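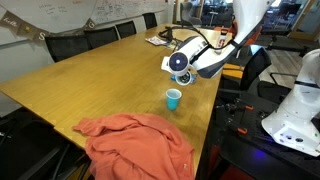 Nov 15, 2020 - long table, meeting room

Good day on the table! I've wanted to get to this one since June and it was worth the wait. Writing it down while I still remember what I did in what order.

Measured first. Length came out at 254 cm along the side where the black chairs are, taken twice, same number both times. I had 250 in the old notes, so whoever wrote that (me, probably) was rounding. Please use 254 from now on, Unnithan's drawing included.

The top is a honey-colored laminate and it's in much better shape than I expected. I had it down as scratched all over. Most of what I took for scratches near the whiteboard end is residue from old tape, and it comes up with warm water and a drop of dish soap if you give it time. I tried 15 minutes under a damp cloth and then a plastic scraper held nearly flat. Lifted in one long curl, very satisfying. Five minutes was too short and left a gummy smear that I had to go back over.

Two real scratches, both shallow, both running across the width. Leave them. I don't want anybody putting filler on laminate again after the Plarley desk.

Edge strip: sound on both long sides. One short end has a spot where I can get a fingernail under it. Contact adhesive, thin coat, tape overnight. I've not done this yet, so no leaning on that end please.

Chairs. I went along the row by the wall and sat in every one (highly recommended, a nice break). The mesh-like backs are all fine. One has a caster that sticks when you roll it sideways, and I pulled a wad of hair and thread out of it that would have made a decent bird's nest. Rolls beautifully now. Pushed in, their backs sit right up against the edge strip, but we still don't need the bumpers Gidero quoted us for. Saves us $60!

Whiteboard: have NOT touched it. The writing is faint but there are diagrams and boxes on there that could still matter to someone. Keerthana, is any of it yours? If you copy out what you want I'll wipe the rest. It's been up so long that plain eraser won't shift it - try going over a line with fresh marker and wiping straight away. Worked on the Flutlow board last winter.

Loose ends on the table itself:

- papers at the far end: haven't sorted them, leave flat where they are
- light blue plastic cup: goes back to the kitchen
- bottle with the red label and the big white S: same, kitchen
- coral-orange top, sweater or hoodie, whoever it belongs to: coat hook by the door if not claimed by tonight

Keerthana Subramaniam came by late and pointed out that the table rocks a hair if you press on one corner. She's right, I'd missed it completely. I slid a folded card under the foot and it stopped, so it's either the foot or the floor. Try swapping the table end for end before we start shimming. Needs two people.

To do: edge strip, caster on the other chairs, rocking, order more scrapers (part 172 in the catalog, the yellow ones chip).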